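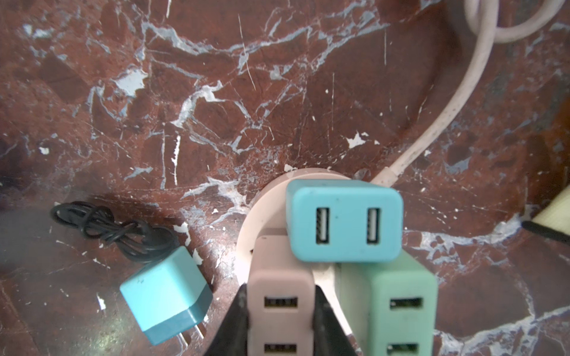 Figure 3. Pastel charger blocks on a round hub, each with two USB-A ports.

4.2 The charging corner

I'll admit I didn't expect chargers to take up a whole section of a paper about household surfaces. When Nantana Hemmin and I started visiting homes in Pulbridge, we were after kitchens and hallways, the spots where post and keys pile up. But people kept steering us towards the place where they charge things (often a bit sheepishly, with a hand already out to straighten a cable), and by January we'd given in and added it to the visit sheet.

We ended up with nine charging corners we could write about properly. Four were on kitchen worktops, and the rest were wherever a socket happened to be. The one in Figure 3 sits on red-brown marble with pale veins running all over it, and I love it as a case because the colours do so much of the work. Blue, pink and mint: you can say "the pink one" across a room and be understood. Ashok Nautiyal, who coded the interviews with me, started calling this "colour as address", and the name stuck. In homes where every block was the same white, people talked about position instead ("the one at the back"), and that fell apart as soon as somebody moved something.

The other thing I keep coming back to is which way the ports face. On the blue block the two sit side by side, while on the pink and the mint they're stacked one over the other. It sounds like nothing! But our participants had strong feelings about it, mostly to do with fat plugs crowding their neighbours, and three of them told us they had a favourite port. 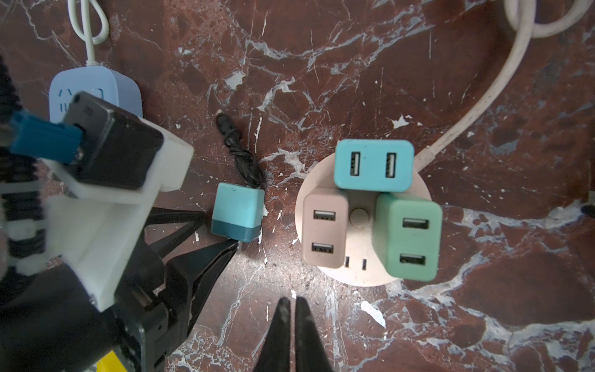
Figure 4. The hub with its neighbours: a light blue power strip, a two-tone teal charger cube and coiled black cable.

Looking a bit wider changes the story. The hub on its own seems very settled, with its three blocks plugged in round a small button. Around it things get looser. There's a power strip, a black adapter with a blue plug tip, and a tangle of black cable, so the corner has at least two ways of handing out sockets. Velimir Angelovski's earlier Hondby study called this "layering", and I think he had it right: a new thing joins the old one and the old one stays put.

Note also the free outlet on the hub, below the button. We asked about empty sockets in every home, and the answers were lovely. Most people described them as being kept for a visitor, or for "just in case". Caroline Ondieki takes up that idea of the spare place in Section 5, so I'll leave it to her and move on to drawers.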